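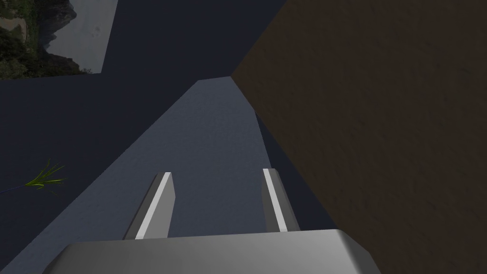
Kulkarni Electric Hydrofoil Series: Changes for the Second Season

4 min read

The Kulkarni Electric Hydrofoil Series will return to the water in June with a longer calendar, a revised energy allowance and one new venue. The organizing body confirmed the rules for the second season this month, following a review of the five rounds held last year. Teams, host harbors and the technical office all submitted comments.

The most significant change concerns the battery. In the first season each boat carried a sealed pack supplied by the series and was free to use all of its charge during a race. Several boats slowed sharply in the closing laps, and two rounds were decided by which crew had held back the longest. Spectators found this difficult to follow from the shore. For the coming season the organizers have set a fixed allowance for each heat, and the remaining charge of every boat will be displayed on the harbor screens and in the broadcast. A boat that exceeds its allowance will be moved to the back of the finishing order for that heat.

Battery changes between heats remain permitted. They must be carried out at the team's own berth, with the boat secured at both ends and the main switch locked in the off position. The pack may be lifted by hand crane only. Teams that asked for powered lifting equipment were informed that the matter will be considered again once the harbor at Drinach has completed work on its quay.

Calendar and venues

Seven rounds are planned. The opening round will take place at Vistusitz, where the lake course has been shortened and the turning marks moved farther from the public beach. Drinach, which hosted the final last year, will now hold the third round. The remaining venues are unchanged, with the exception of Fondumon, which joins the series for the first time and will host the closing round in September.

Fondumon differs from the other venues in that the course is laid in tidal water. Racing there will begin at 10:30 a.m. and will be confined to a fixed period on either side of high tide. Should the wind raise waves above the permitted height, the race director may reduce the number of laps or postpone the start – but no round will be moved to another venue. Ticket holders for a postponed session will be admitted to the next session held at the same harbor.

Entries

The entry list is limited to 31 boats. Places are offered first to teams that completed at least three rounds last season, and the remainder are assigned in the order in which complete applications are received. An application is complete when it includes the hull certificate, proof of insurance and the names of two licensed pilots. Applications without a hull certificate will be returned and will lose their position in the order.

Boats must weigh no less than 343 kilograms at inspection, measured with the battery on board and the pilot ashore. Ballast may be added to reach this figure, provided that it is bolted to the hull and sealed by an inspector. The foils themselves may be of the team's own design. Their total width is unchanged, but the leading edges must now be rounded to the profile given in the technical rules, and a spare set must be presented at the same inspection. Foils repaired during a race weekend have to be shown to an inspector again before the boat leaves its berth.

Pilot safety

Helmets and impact vests were already required. From this season pilots must also wear a cut-off cord attached to the vest at all times when the motor is switched on, including in the harbor. A rescue boat will be stationed at each turning mark, and one further boat will follow the field during the opening lap. Pilots new to the series must complete a capsize exercise at Vistusitz before they are allowed to race.

The rule on overlapping boats at the marks has been rewritten. The former wording was borrowed from conventional powerboat racing and did not take into account that a foiling boat loses most of its speed when it touches down. Under the new text, the inside boat is entitled to room only if the overlap was established before both boats reached the approach buoy. The approach buoys will be yellow, placed 200 meters ahead of each mark.

Public access

Admission to the shore areas at Vistusitz and Drinach remains free. Seating on the pier at Fondumon is ticketed, and sales will open in April through the harbor office. Team berths may be visited on practice days until 4 p.m. – children must be accompanied by an adult, and visitors are asked to remain behind the rope while batteries are being moved.

The full technical rules are available to registered teams on request. Questions about hull certificates should be sent to the technical office before the end of March.

Last updated: February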